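Häufige Fragen zum Übungstisch Clara

Auf dieser Seite sammeln wir die Fragen, die uns Schulen, Werkstätten und Hochschulen vor einer Bestellung am meisten stellen. Clara ist ein fertiger Arbeitsplatz mit zwei Roboterarmen, den wir in Damberg zusammenbauen und als Kaufpaket oder zur Miete anbieten. Wenn Ihre Frage hier fehlt, schreiben Sie uns bitte über das Kontaktformular. Wir ergänzen die Liste jeden Monat.

Allgemeines

Was gehört zum Lieferumfang?
Ein Tisch mit Holzplatte und Aluminiumschiene, zwei Arme mit Greifern, eine Kamera am Handgelenk, der Steuerrechner mit vorinstallierter Software und der Bausteinsatz mit Behältern. Dazu kommt ein gedrucktes Handbuch mit 42 Seiten. Bildschirm und Tastatur müssen Sie selbst stellen, ebenso eine Steckdosenleiste mit Schalter.

Für wen ist Clara gedacht?
Für Gruppen, die Greifen und Sortieren üben oder unterrichten wollen und keine Industrieanlage haben. Die meisten Kunden sind Berufsschulen und kleine Forschungsgruppen. Für die Produktion ist Clara nicht zugelassen, und wir verkaufen sie auch nicht zu diesem Zweck.

Kann ich auch nur einen Arm kaufen?
Ja. Diese Ausführung heißt Clara Solo und wird auf demselben Tisch geliefert. Der zweite Arm lässt sich später nachrüsten, die Bohrungen sind schon vorhanden. Bitte beachten Sie, dass bei Clara Solo die Aufgaben zur Übergabe von einem Arm zum anderen natürlich wegfallen.

Warum arbeiten Sie mit Bausteinen?
Sie haben eine klare Form, kräftige Farben und sind leicht zu ersetzen, wenn einer unter den Schrank rollt. Außerdem kann man mit ihnen sehr einfache und auch recht schwierige Aufgaben stellen. Einen Stein in einen Behälter zu legen lernt eine Gruppe meistens am ersten Vormittag. Zwei Steine sauber aufeinander zu drücken ist viel schwerer, denn dafür müssen Lage und Kraft stimmen.

Darf ich eigene Gegenstände verwenden?
Gern, solange sie leicht und nicht zerbrechlich sind. Wir empfehlen, zuerst die Übungen mit den mitgelieferten Steinen zu machen. Glas, Flüssigkeiten und scharfe Teile sind nicht erlaubt, und Schäden daraus übernimmt die Garantie nicht.

Aufstellung

Wie lange dauert der Aufbau?
Zwei Personen brauchen einen Nachmittag. Die Arme sind bei der Lieferung schon montiert und mit Transportwinkeln gesichert. Entfernen Sie diese Winkel erst, wenn der Tisch an seinem endgültigen Platz steht. Es klingt selbstverständlich, aber wir hatten schon Reparaturen aus genau diesem Grund.

Welchen Boden brauche ich?
Einen ebenen und festen Boden. Beton und Fliesen sind gut geeignet, Teppich ist weniger günstig. Wenn der Boden leicht schief ist, gleichen Sie das mit den Stellfüßen aus und führen danach die Kalibrierung noch einmal durch.

Spielt das Licht im Raum eine Rolle?
Ja, mehr als viele Kunden erwarten. Direkte Sonne auf der Tischplatte macht die Farberkennung unsicher, vor allem bei Orange. Stellen Sie den Tisch nicht unmittelbar ans Fenster oder benutzen Sie einen Vorhang. Normale Deckenbeleuchtung ist völlig ausreichend.

Wie verlege ich die Kabel am Arm?
Lassen Sie an jedem Gelenk eine Schleife stehen, damit das Kabel bei der Drehung nicht spannt. Die Schleife darf ruhig groß aussehen. Zu kurze Kabel sind die häufigste Ursache für Ausfälle — deshalb legen wir jedem Paket Klettbänder bei, mit denen Sie die Führung jederzeit ändern können. Bitte keine Kabelbinder aus Kunststoff verwenden, sie scheuern mit der Zeit die Isolierung durch.

Bedienung

Muss ich programmieren können?
Für die Grundaufgaben nicht. Sie führen den Arm von Hand, die Software Rebelo nimmt die Bewegung auf und spielt sie wieder ab. Wer mehr möchte, kann die Aufnahmen exportieren und mit eigenem Code weiterarbeiten. Die Schnittstelle ist im Handbuch ab Kapitel vier beschrieben.

Wie viele Aufgaben sind vorbereitet?
In Rebelo finden Sie 19 Aufgaben, nach Schwierigkeit geordnet. Es beginnt mit dem Greifen eines einzelnen Steins und endet mit dem Bauen nach einer Vorlage, bei dem beide Arme zusammenarbeiten. Jede Aufgabe hat eine kurze Anleitung und eine Startstellung, die Sie auf der Tischplatte nachlegen.

Was sieht die Kamera am Handgelenk?
Sie blickt zwischen den beiden Fingern hindurch auf den Tisch. Die eigenen Finger sind also immer mit im Bild, und das ist so gewollt: Die Software braucht sie, um den Abstand zum Stein einzuschätzen. Wenn die Finger ausgetauscht wurden, muss die Kamera neu kalibriert werden.

Können die beiden Arme zusammenstoßen?
Die Software überwacht den gemeinsamen Bereich und hält beide Arme an, wenn sie sich zu nahe kommen. Die Überwachung arbeitet aber nur, wenn beide Arme an der Schiene auf ihrer markierten Position sitzen. Wenn Sie einen Arm versetzen, müssen Sie die neue Position zuerst in Rebelo eintragen.

Warum greift der Arm neben den Stein?
Meistens ist die Kalibrierung veraltet, zum Beispiel nach einem Umzug des Tisches. Führen Sie sie neu durch, das dauert 20 Minuten. Hilft das nicht, prüfen Sie bitte, ob die Kamera fest sitzt und die Linse sauber ist. Auch abgenutzte Fingerspitzen können schuld sein, dann rutscht der Stein beim Schließen zur Seite.

Darf ich die Behälter verschieben?
Ja. Die Software sucht sie vor jedem Durchgang neu. Achten Sie nur darauf, dass die Öffnung nach oben frei bleibt und kein Kabel darin hängt.

Kauf, Miete und Service

Kann ich Clara vor dem Kauf ausprobieren?
Ja, in unserem Vorführraum in Damberg. Vorführungen finden jeden Montag statt, eine Anmeldung ist notwendig. Bringen Sie gern Ihre Kolleginnen und Kollegen mit.

Gibt es eine Mietversion?
Die Mindestdauer beträgt drei Monate. Danach können Sie zurückgeben, verlängern oder kaufen. Bei einem Kauf rechnen wir einen Teil der Miete an. Wie hoch dieser Teil ist, steht im Angebot.

Woher bekomme ich Ersatzteile?
Finger, Kabel und Steine liefert unser Partner Cisham direkt aus dem Lager. Größere Reparaturen machen wir selbst. Heben Sie dafür bitte die Transportkiste auf — ohne sie können wir keinen Arm zum Versand annehmen.

Sind Updates kostenpflichtig?
Nein. Das nächste größere Update von Rebelo planen wir für April. Es bringt eine deutschsprachige Hilfe direkt im Programm und eine bessere Anzeige für den Zustand der Greifer.

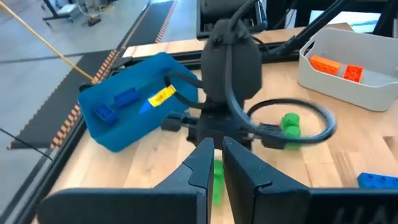
Clara bei der Arbeit mit den Bausteinen, gesehen von der Kamera am Handgelenk.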